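Search the guide... Go Clear

Goklow Home Guide
Section 5: Setting up the plant corner and its power strip

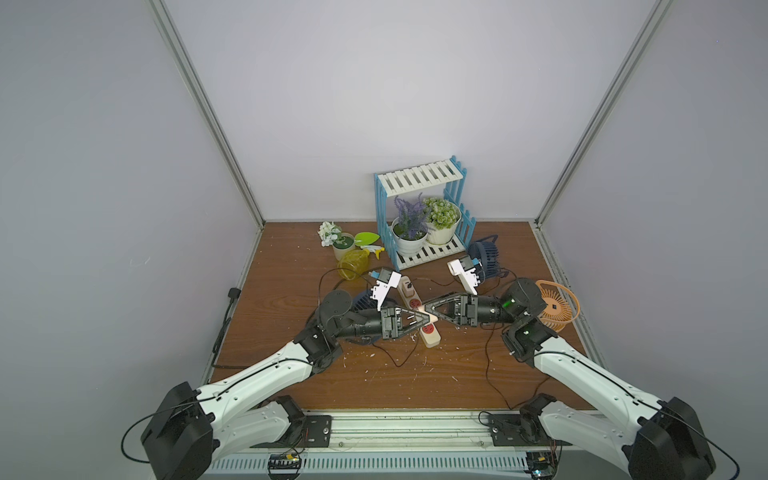
5.1 Before you start

Read this section all the way through before you plug anything in. You will need:

- the plant stand, assembled as in Section 4
- your potted plants, real or artificial
- one power strip
- plug adapters, if your chargers need them
- a spray bottle for misting or dusting
- a dry cloth

CAUTION: Keep the power strip switched off and unplugged from the wall until step 9.

5.2 Placing the stand

1. Sweep the floor and wipe it dry. Grit under the feet will scratch a wood-look floor.

2. Put the stand toward the back of the space, with the open side of the shelves facing you. Leave a small gap behind it for a hand and a cloth.

3. Press down on each end of the lower shelf. If the stand rocks, loosen the bottom screws, let the feet settle, and tighten them again.

4. Set the heavier pots on the lower shelf, one toward each end. A purple lavender on one side and a green-and-white plant on the other will balance well if the pots are close in size.

5. Small pots and ornaments can go on the floor beside the stand. Keep them on the side away from the cables.

NOTE: Artificial flowers need no water. If you mix them with live plants, put the live ones on a saucer.

5.3 Placing the power strip

6. Lay the strip flat on the floor in front of the stand, sockets facing up. It can sit at an angle if that lets the cord reach the wall without pulling. Keep at least 23 inches between the strip and the nearest live plant.

7. Check the label on the back of the strip and add up the wattage of everything you plan to connect. The Mastum strip supplied with the larger kit is limited to 1,231 watts in total. Other strips vary — go by the label.

8. Lay out the cables before connecting them. Thin cables tend to loop around the base of the strip, so straighten each one and run it along a wall where you can. Do not run cables under the feet of the stand.

9. Push the adapters and plugs fully into the sockets. Connect the strip to the wall and switch it on.

CAUTION: Never leave an adapter half seated. If it feels warm after more than 33 minutes of use, switch off the strip and unplug it.

5.4 Spray bottle

10. Turn the nozzle to the closed position after each use. A bottle left on its side can leak, so stand it upright well away from the strip.

11. Switch off the strip before misting. Wipe up any drops on the floor before switching it back on.

Section text revised in April by Kobina Kyei. For replacement screws and feet, see Section 7, Spare Parts.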